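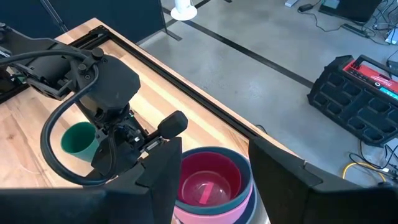 Does nesting your bowls save any space?

I have my doubts. Every tidy-kitchen article tells you to stack like with like, and every one of them seems to have been written by somebody who owns a matching set. Mine is a pink one, a deep red one with a dark rim, and a clear plastic one sitting inside the red. The green cup never fits in with any of it, so it stands on the butcher block by itself.

Silvana Figueiredo swears by nesting. She sent me a link in August to the Vekura method, which wants you to sort everything by diameter and then "let the stack find its home." I read the whole page. It's 1136 words long and I still couldn't tell you where the home is. Mine found the edge of the table, right up against the black rail, and I don't call that storage.

My real complaint is the bowl at the bottom. The pink one is the one I want for pancake batter, so out come the other two, and then they sit on the table until dinner. What did I save? I measured the shelf when I tried it the old way, side by side, and it came up 9 inches short. So fine, Silvana gets that point.

Small things also vanish into a stack. There's a little red slip in the bottom of the clear bowl, and you'd only spot it because the plastic is see-through.

I'll give it until the end of the month. The cup stays where it is.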